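Subject: Re: [demos] Metetti set, book episodes, how we should split them

Hello all,

I answer inside the text, I hope this is readable.

> We have now 400 episodes in the Metetti set and the policy still goes
> for the book as if it was a block. Can we please know what is in the
> book part? Anstead has asked the same thing. Also I would like to have
> the next batch before November.

I went through the book part again yesterday evening. The book is the pink paperback, always placed flat in the middle of the table and turned a little. The pan and the red block stay at the back, because the instruction names only the book and we want other objects to be present. In many episodes the back cover is up, and the plastic film gives white reflections on it.

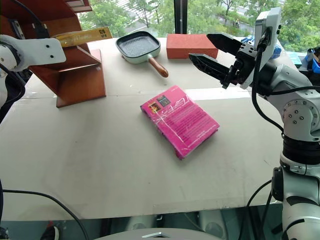 Heywood wrote to me off the list that the reflections are probably a smaller problem than the angle, and that the Lorgate people had the same trouble with flat objects until they varied the starting angle on purpose. I think this is right. When I sorted our episodes by angle, most of them fell in two groups, and between the groups there was almost nothing.

> Do we need to record everything again?

No, I don't think so. The old episodes are correct, only too similar. I propose this for the next batch:

- 20 episodes for each new angle, half with the front cover up and half with the back cover up
- both arms start open and away from the book
- the operator waits 2 seconds before the first movement, so that we can cut the beginning cleanly
- failed grasps are kept, but with the label "retry" and not "success"

The last point was not clear in the old instructions. I found retries under both labels, and I have to correct them by hand.

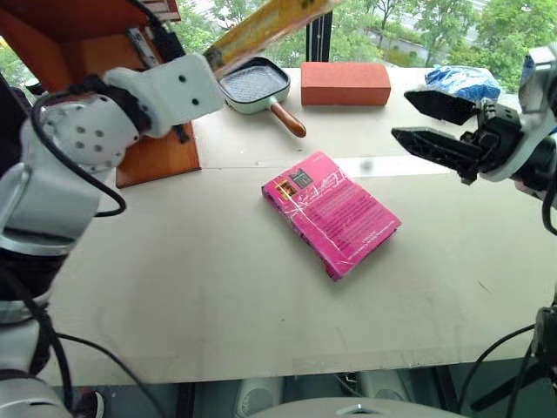

For the text instruction I would also like to use more than one sentence. Now it is always "pick up the pink book". We could have "take the book", "lift the book from the table" and so on, written by different people. If you can send me five each, please do it in a plain text file, one sentence on each line.

> Who is checking the labels?

I check them until the next batch begins. After that I would be glad for a second person, because I notice that I become less strict after the first hour.

The corrected label file will be in the usual folder tomorrow before noon. Please don't start a training run with the old one.

Best regards,
the Metetti labels desk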